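Tivia countertop steamer, two months in
14 March 2026

I bought the Tivia in January, after my old stovetop steamer basket lost its third leg and started dumping broccoli into the water. I'd gone back and forth between this one and the Drutine for ages (the Drutine is prettier, I admit it) and in the end the Tivia won on counter space. My kitchen is tiny!

Corn was what I most wanted it for, so let's start there.

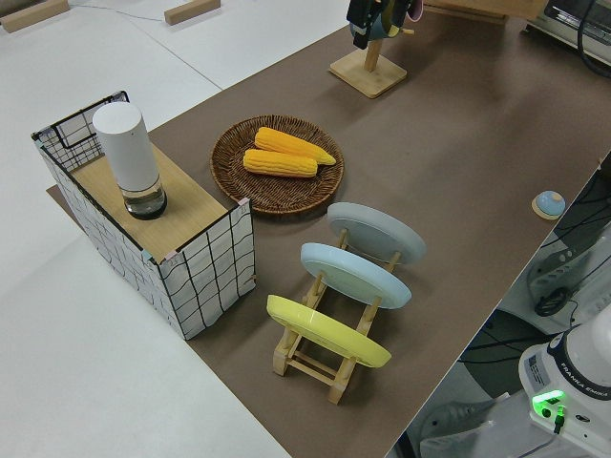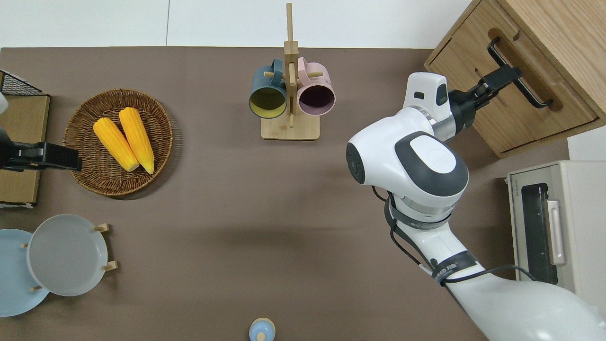 Two ears take 19 minutes from a cold start, and they come out sweet and juicy with a bit of snap left. I used to boil mine and I don't think I'm going back. Fish is good too — I do salmon on a scrap of parchment so the basket doesn't smell for days. Rice, meh. It works, but you get a gluey patch in the middle unless you stir it halfway, and I always forget.

My big gripe is the timer dial. It's stiff, the numbers are printed in pale gray on slightly paler gray, and the ding at the end is so polite I've missed it from the next room more than once. The Mendonça I had years ago buzzed like an angry wasp and I kind of miss it. Also, the drip tray holds less than you'd think, so empty it before you carry the thing anywhere. Ask my socks.

Cleaning is easy, though. The lid and both baskets go in the dishwasher, and a splash of vinegar takes care of the scale (we have very hard water here). I ordered mine from Wumik, where it had 1,789 reviews, most of them weirdly about dumplings. Haven't tried dumplings yet. There's a bag in the freezer for this weekend.

Four stars from me, and I'd give it the fifth for a louder ding.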